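Rosales Road kitchen diary
@rosaleskitchen · January 19, 2018

Right, it's tub day. I've been putting this off since the new year and I've run out of excuses, so come along if you like. Thread! 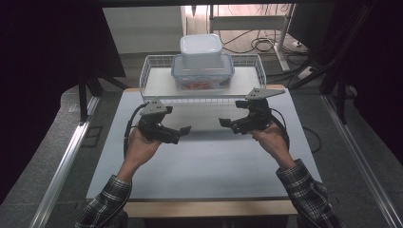 Wire basket on the white table, one blue-lidded tub, one little white one sat on top.

1/ Some background for the new people. I moved into this flat in Berkport with two carrier bags full of food containers, and I couldn't have told you which lid went with which. They've been living in the cupboard beside the oven and they fall on my feet.

2/ So the plan for January was to get down to one basket's worth. Whatever I use in a normal week goes in the basket, the basket goes in the fridge, and the rest goes out of the house. Simple. I wrote it on the calendar and everything.

3/ I've got it up on the white table to sort out — much better for my back than kneeling on the kitchen lino with my head in a cupboard.

4/ The basket was £4 from Tilia, the homeware place by the station that always smells of candles. I went in for a washing-up brush. I came out with the basket, a tea towel and no brush.

5/ I'm a convert to wire, by the way. I had a solid plastic tray in the fridge before and things went to the bottom of it to die. With mesh you catch sight of what's lurking, even side on.

6/ Big see-through tub with the blue lid stays, obviously. You can see the orangey-red stuff in the bottom of it. That's the pepper and tomato thing I make on repeat all winter, and yes, I will post the recipe again, stop messaging me.

7/ Oh go on then, short version. Red peppers, a tin of tomatoes, one onion, too much garlic, smoked paprika, 132 minutes in a low oven. Why 132? I set the timer wrong the first time and it came out so well I've never dared change it.

8/ The small white tub is the one I argue with myself about. You can't see through it, so I have to lift the lid every single time to find out what I put in there. But it's square with nice rounded corners and it perches on the blue lid as if they'd been bought together (they weren't, the white one came round with some rice pudding in it and never went home).

9/ Finbarr Mac an tSaoi, if you're reading this, it was your rice pudding. You can have the tub back when you bring me more.

10/ Stacking order, seeing as it came up last time: big one at the bottom, small one on top, and whatever needs eating first goes in the small one. I know half of you do it the other way and I've seen your fridges.

11/ Someone asked about labels. I tried the Varkivlow ones that are meant to peel off in the wash. Mine left a grey gluey square on everything. Masking tape and a biro for me from now on.

12/ Update, I've had a cup of tea and gone back to the cupboard. I've found a lid the size of a dustbin lid with no bottom to match. I don't remember ever owning the bottom. What was it FOR

13/ Also a gravy jug? In with the tubs? I've been pouring gravy out of a mug since I moved in.

14/ The going-out pile is 10 tubs and I'm quite proud of that. Tiburcio Jaramillo downstairs has already said he'll have the tall ones for his screws and picture hooks, so those are spoken for. The cracked ones are going in the recycling and I'm not looking back.

15/ I did dither over the flat one with the clips. I've used it once, for a flapjack, on a train. But what if there's another train?

16/ It's staying. Don't say anything.

17/ A few of you have asked whether the basket marks the fridge shelf. Mine's glass and it hasn't so far. If yours is the thin plastic sort I'd put a bit of kitchen roll underneath, same as you would with a jar that drips.

18/ Good grief, the tub thread from last winter is on 3,680 likes and it was mostly me moaning about lids. Hello to everyone who's come over from that one! There will be more lids.

19/ Next up is the spice drawer — I opened it this morning, had a look at the three jars of cumin and shut it again. Probably next week. Send me your drawer pictures in the meantime, I want to see the bad ones.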